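Community > Meet-ups and shows > Open days

Hundovex open day, did anyone else go?

mossy_kev
Went along in August and queued 9 minutes for a bacon roll, so it started well. The bit I liked best was the tidying-up demo — ordinary bedroom stuff, cloths and plastic bags, all in a heap. Rasmus Avotiņš did the talking and let us ask anything.
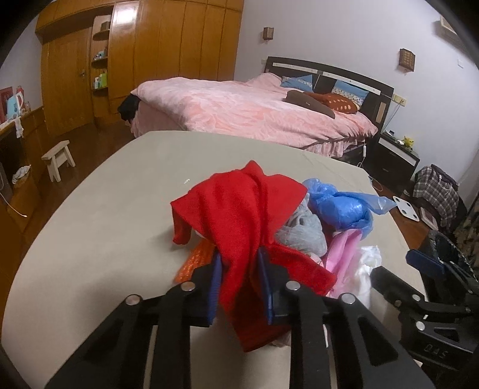

I asked him about soft things and he said cloth is miles harder than boxes, which I can well believe. Came home quite keen!

tinpot77
Keen? I thought it was slow. Zikell had a whole arm stacking crates last year and that was a proper show.

mossy_kev
Crates don't crumple though, do they?

Pennyfold
I'm with Kev. My lad had 4 goes on the hand-held one and wouldn't leave. Parking was awful mind you.

tinpot77
Fair enough, but I'd still want to see it fold a shirt before I drove all that way again.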